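Speaker notes: What I learned running a map night for people who don't map

6 min read 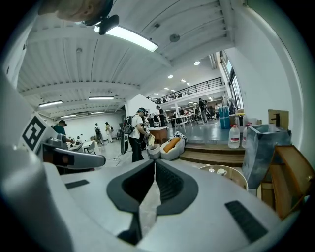

Before I start

Hi everyone, I'm Elis Bellis, and I run the open map evenings at Gremcombe. (Wait for the latecomers. Check the mic. Drink some water, you always forget.)

Quick show of hands: who has edited an online map before? And who has done it after a flood, with somebody texting you to ask if the bridge is still there? Okay, keep your hand up if you enjoyed it. I see you, Roald.

I want to talk about the dull middle bit of community mapping, meaning the weeks when there isn't an emergency and you still need people to turn up.

How it got going

We held the first evening on 29th January. I'd booked a room for 70 people because the smaller one was taken, and I spent the whole afternoon worrying about how silly we'd look in it. We did look a bit silly! But the people who came stayed until they were asked to leave, and they wanted to know when the next one was.

What we were mapping was Binia, a river district where the official map stops at the main road. Past that you get footpaths, small landing places, a clinic that has moved twice, and a lot of houses. Our partner there is a local group called Rattanakul, and they'd sent us a list of what they needed. Footpaths came first. I had assumed buildings, so I'd prepared an entire lesson on tracing roofs. Out it went.

(Tell the roof story here if they seem awake. Skip it if we started late.)

The first hour

My big mistake was talking too long. I had slides on the history of crisis mapping, slides on licensing, slides on satellite pictures, and by the time anybody touched a keyboard they'd gone a little glassy. Now I talk for 6 minutes and then everyone draws one path. It'll probably be a wobbly path. Fine, leave it wobbly, we fix it together on the big screen and people laugh and relax a bit.

Seat beginners in pairs, with one laptop between them. I fought this for ages (it felt like we were wasting laptops) but two people looking at one blurry line will argue over whether it's a path or a ditch, and that argument is the training.

And please print the login steps. On paper. Large type.

Checking the work

Roald Sæther does our checking, and he's stricter than I am, bless him. In February we reached 795 path edits, and I was all set to send a very excited email. Roald asked me to hold off until Rattanakul had looked through them. They found a whole cluster of "paths" that were drainage channels between fields. You would not want to walk a stretcher down one of those.

So we changed the order of things. New edits go into a holding list we keep in Tramora, someone in Binia looks at them, and we count them only after that. The numbers are smaller and I've stopped writing excited emails at midnight.

(Pause for questions if anyone looks cross about the tool. Any shared list will do. Don't get pulled into the tool debate again.)

Names on the map

Ask before you add them. Several places in Binia have 2 names, one used by the families who live there and one used by the district office, and the choice matters to people. We left the labels blank until Rattanakul came back with answers. It took ages and there are still gaps, and I'm okay with gaps.

If you want to start one

Find the local group first and ask what they're missing. Book the room after that. I'll be by the coffee until they fold the tables up, and Roald has the printed login sheets if you'd like to steal our wording.

Comments

mapsandmud: We do the pairs thing too. Works great until both people are shy!

Tess: Could you share the 6 minute intro? Ours is closer to forty and I'm the one giving it.

Elis Bellis: Tess, yes, I'll type it up this week. It's mostly me pointing at a river.

old_contour: Same trouble with ditches here. Try looking at pictures from the dry season if you can get them.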